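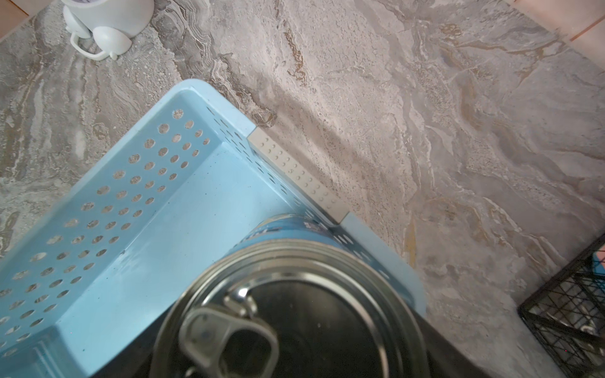
Data card

Gusum Open Day Recordings

Thanks for stopping by! The folder holds everything we recorded at the Gusum open day, when we let visitors wander in off the street, pull up a stool and watch a robot arm practise everyday pick-and-place. Mitra Ghaffari looked after the day and wrote most of these notes, so if they ramble a little – well, she does like a chat.

What's in it

There are 270 short recordings, all from the wrist camera, sorted into four folders. The objects are the sort of thing you'd find around any home: a metal can with a ring-pull lid, a light blue plastic basket with holes in its walls, and various bits and bobs nearby. We chose ordinary belongings on purpose, and it was lovely to hear people say they had the very same basket at home.

How the day ran

Visitors came through in groups of six, and each demonstration session ran for 60 minutes, with plenty of time left over for questions (there were a lot of questions, mostly from the under-tens, and they were very good ones). An operator from Dritby guided the arm and talked through what it was doing, and anyone who wanted to could suggest which object to try next. Some of those suggestions were wonderfully ambitious.

File names start with the session, then the object, then the attempt. Session notes sit beside the recordings as plain text, spelling mistakes and all. The loader script is called Moschos and you'll find it in the tools folder.
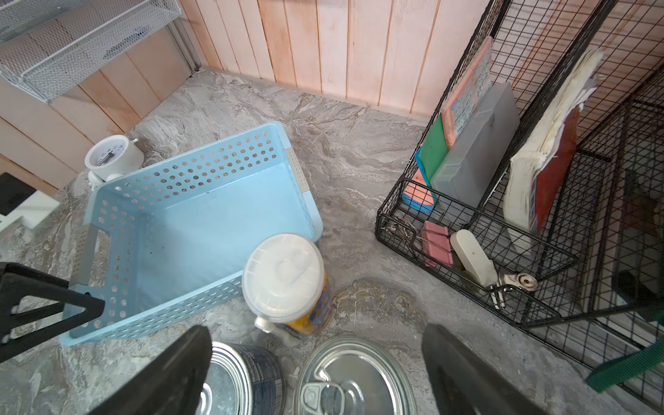
Can I use the recordings in my own classroom or club?

Please do, we'd be delighted. Keep this card with the files, mention the Gusum open day wherever you show them, and drop us a line through the Dokus page if you make something with them.

Known gaps

Sound was switched off for the whole day, so you won't hear the commentary. A few session notes were written up that evening from memory and are shorter than the others. We'd like to tidy those before the next open day in April.

Last updated Jan 13, 2022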